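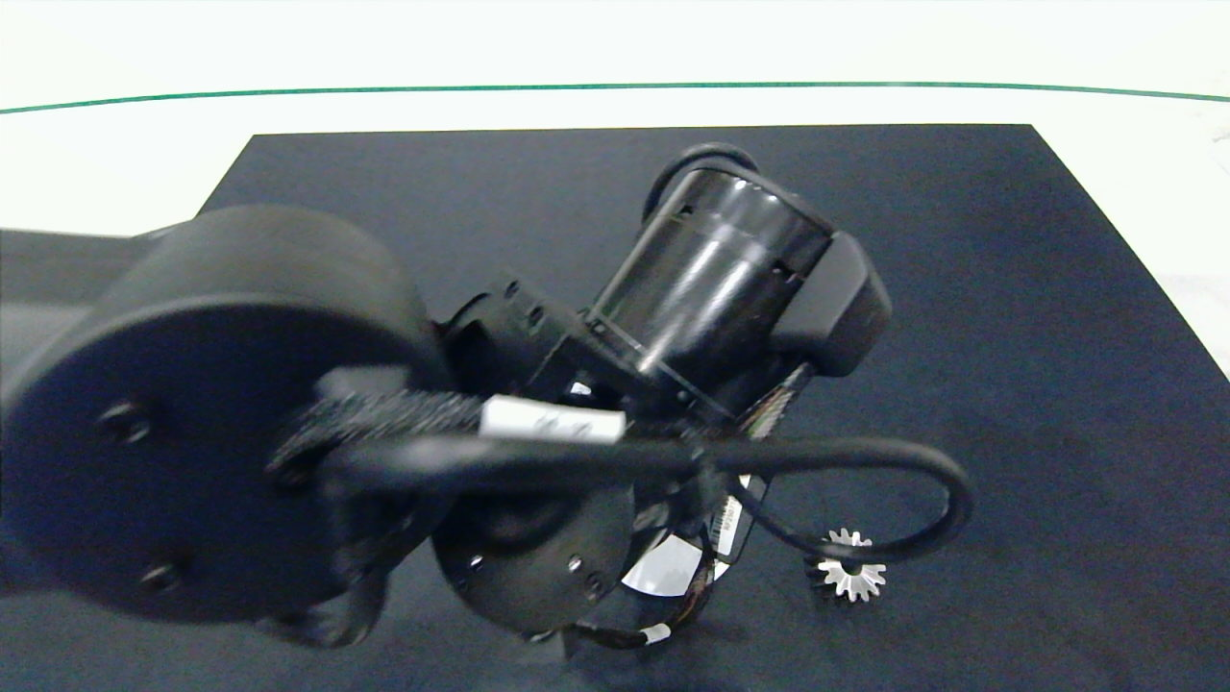 3.2 Equipment plan and budget

The assembly cell at Lusumham was planned in two steps. In the first step we wrote down what the task needs, which is to pick up small metal gears and place them on a plate with a peg. In the second step we looked for the cheapest set of parts that can do this work for a full teaching year without a long stop. The order of these steps is important to us. In the earlier Butedel project the arm was bought before the task was fixed, and a large part of the later spending went to adapters and to brackets that had to be made twice.

The budget was divided into purchase, installation and upkeep. Most published cost tables for small cells give only the first of these. We found that upkeep is difficult to estimate from a catalog, so we took the repair notes of Butedel and sorted them by the part which caused the stop. The notes cover 242 stops. The largest group was connected with cables and connectors at the wrist, and the second with worn finger surfaces. Failures of the motors themselves were rare, although the motors are the most expensive item in the purchase list and received most of the attention when the offers were compared.

From this we decided to move money away from the arm and toward the wrist. The offer from Niven included a stronger arm with a longer reach, but the gears are light and the work area is small, so the additional reach would not be used. We accepted the smaller model and kept the difference of $3,000 as a reserve for cables, finger sets and one spare gripper. The reserve is a separate line in the budget and can not be used for software or travel.
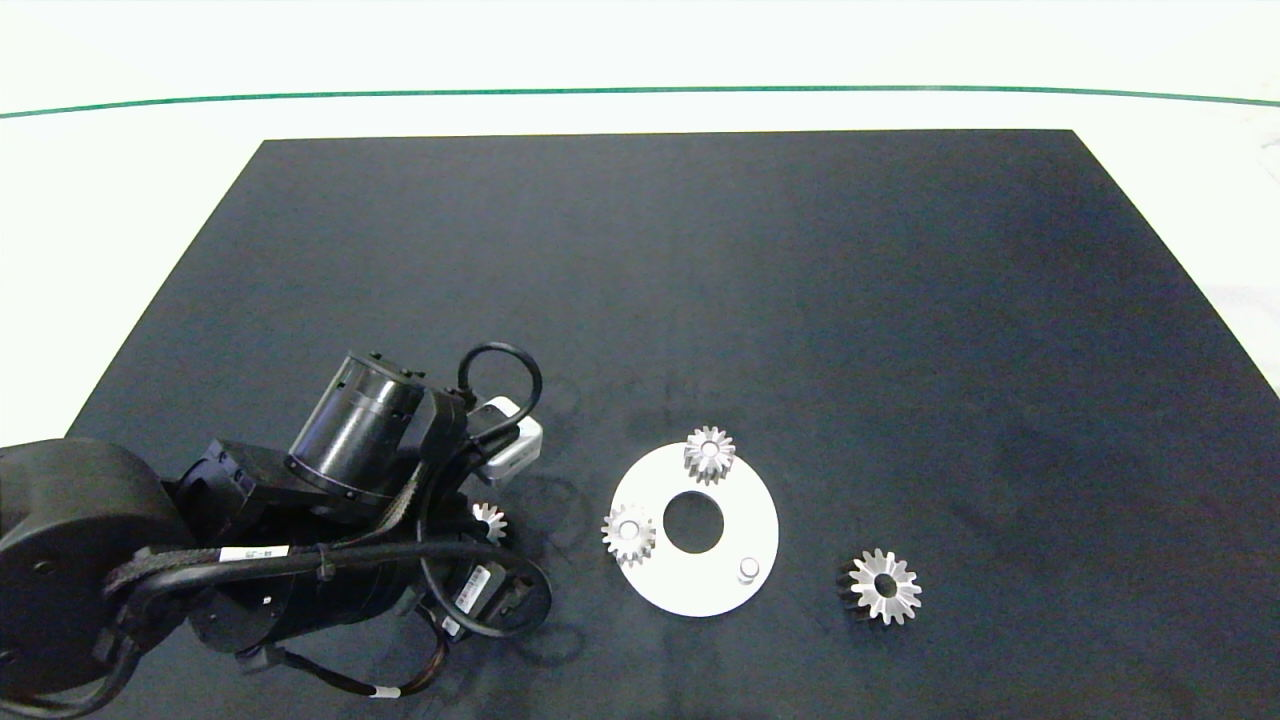
The parts to be handled were treated as equipment also. It is common to consider gears, plates and pegs as consumables and to order them when they are missing. However, a gear with a damaged tooth behaves differently in the gripper, and a change of supplier in the middle of a test series makes the results hard to compare. For this reason 40 gears were ordered at one time from one supplier, before the arm was delivered. The sizes were chosen so that the same fingers can hold all of them. The plates were ordered together with the gears, and one peg diameter was fixed for the whole series.

The work surface was the cheapest item and it caused the longest discussion. A bare white table reflects the overhead lamps, and the metal parts are then difficult to separate from the background. A dark, matte mat costs very little and it solves the greater part of this problem. It also gets marks with use, and we recommend to plan for its replacement in the yearly upkeep. We did not buy a special lighting set, which Sonda had offered as an option, and until now we have not missed it.

Figure 3 shows the gripper holding a gear above the plate. In this position the fingers come close to the gear that lies on the upper edge of the plate. The space between parts is therefore a planning question as well as a programming one. Narrow fingers are more expensive and wear out sooner, while wide fingers need a larger plate and so a larger mat and more reach. We calculated both cases and selected the narrow fingers.

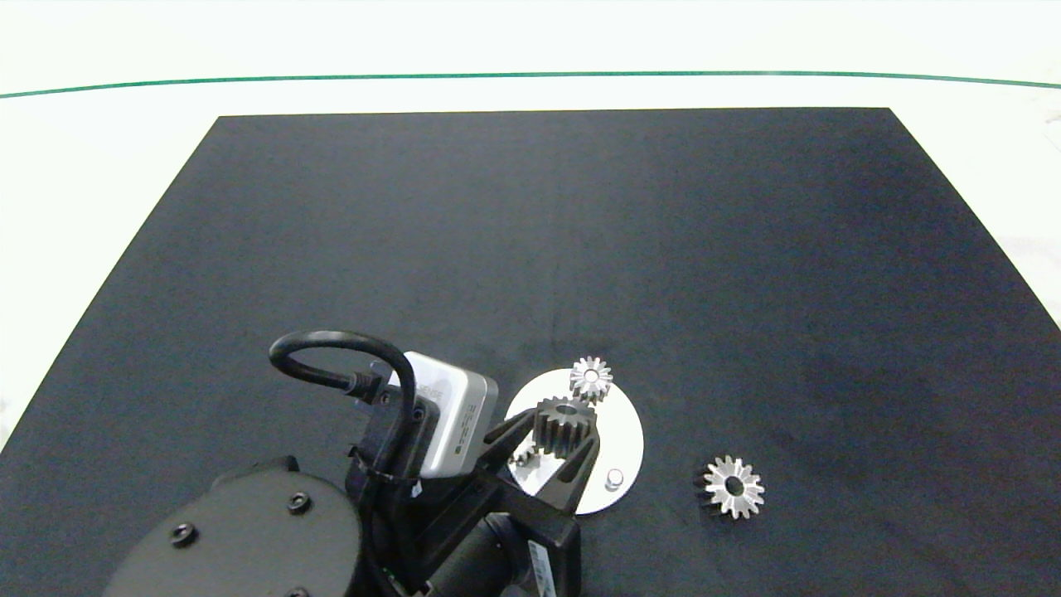 Figure 3. Source: Llinos Bellis, Lusumham assembly cell.

The camera was the item where our first estimate was most wrong. We had counted the price of the camera itself, but not the bracket, the cable or the hours for calibration after each removal. When these are included, the real cost is more than double the catalog price. A planner who compares a camera on the wrist with a fixed camera over the table should include the same items for both. The fixed camera needs a stand, but it is calibrated less often and its cable does not move.

For the staff hours we used the internal rate of the department. Installation was planned for December, when the room is not needed for courses, and the final acceptance form was signed on February 17, 2025. The delay was caused mainly by the delivery of the wrist connectors, which had been ordered last. In a new project we would order them first, together with the gears, as they have a low price and a long delivery time.

3.3 Limits of the estimate

The repair notes come from one laboratory and one type of arm. The students who wrote them did not always use the same words for the same fault, and in some cases we had to decide the group ourselves. The figures for upkeep should therefore be read as a starting point for a first-year budget. We have also not included the cost of floor space, which in Lusumham is paid centrally. In other institutions this can be a large part of the total, especially if a safety fence is required around the cell.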